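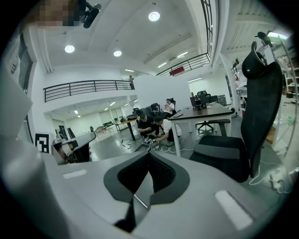 Subject: Re: [home-automation] Are machines ready for chores?
Date: 5/14/18

> I have read the Zorna announcement twice and I still can't tell what
> their arm is able to do. Folding towels in a video is nice, but my
> towels are never alone on a white table. My question to the list is
> simple. Is there any chore in a normal home, apart from vacuuming an
> open floor, that a machine can do today without a person standing
> next to it? If the answer is no, I would like to know what the hard
> part is. The people at Marchand told me it is the price of the arms.
> I don't believe this.

I also don't believe it. With a cheap arm you would have the same problem at a lower price.

My short answer is no, not yet, if by "chore" you mean the whole job from beginning to end. Even your exception is smaller than it sounds. A robot vacuum cleans the part of the floor that somebody has already cleared. Picking up the cables, moving the chairs and doing the corners is left for the owner, and I would say this is more than half of the work.

Please consider the ordinary canister vacuum cleaner. A person takes the wand, pushes the floor brush onto the end, feels that it is seated, and begins. When I try to write these steps down for a machine, the list becomes very long. The brush can lie on its side or on its back. The hose is a spring and pulls the wand away while you are aligning it. You need one hand to hold and one hand to push, and the two must agree about the force. We make this correction with the wrist and do not notice it.

In our group we collect demonstrations with hand-held grippers, so the person does the task with the same fingers the robot will have. I recommend trying it to everyone who thinks chores are easy. With two stiff fingers on each side you become clumsy at once. 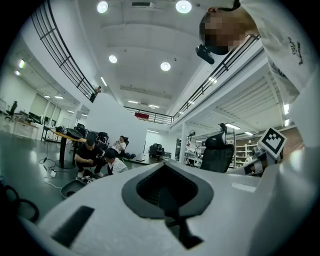 Hand-held gripper with a marker on the finger, and people working on the floor behind.

For the Volell project we have 2,513 demonstrations of household tasks, and 400 of them concern attaching or removing some part: lids, hose ends, brushes. From these 400 I had to discard 234, mostly for the reason that the part slipped and the person finished the job in a way the arm could not repeat. You may think that this is a bad result for the method. To me it is useful information about the task, and I would prefer that more papers give this number.

About the shop floor I am a little more optimistic. At my previous employer we had a Vuker cell which put the same caps on the same tubes, and it ran for whole shifts. But the tubes came in a tray, always in the same direction, and the tray was designed for the robot. At home you can't ask for a tray. 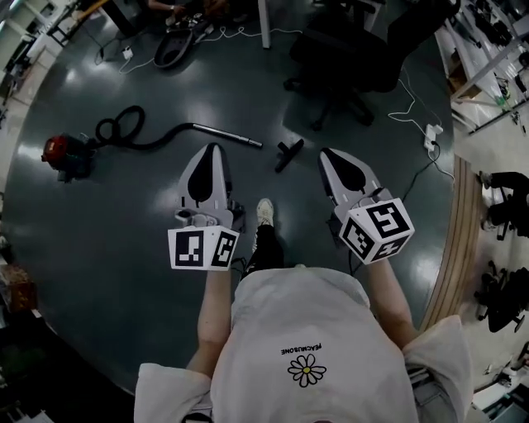 The hose and the power cable are for me the worst objects in any room. A cup stays where you put it. A cable moves when you touch something at the other end of it, and it is partly hidden under furniture, so the plan you made from the first view is already wrong. I know of 4 different approaches for this and have tested two. Both work on a table with one cable. With several cables crossing, I would not leave the machine alone, mainly for the sake of the cables.

So, to the original poster: I would ask Zorna three things. How many attempts were made for the video, who placed the towel before each attempt, and what the arm does when it drops one. If they answer the third question in detail, I would take the product seriously — even if the success rate is low.

I can share our task list and the rules for discarding a demonstration. They are not long, but the English needs some correction first, and we plan to revise the rules in December anyway. Write to me off the list if you want the present version.

One more question from my side: has someone here measured the force for pushing a floor brush onto a wand, on more than one model? I found values for bottle caps and electrical plugs but nothing for vacuum cleaners.

Best regards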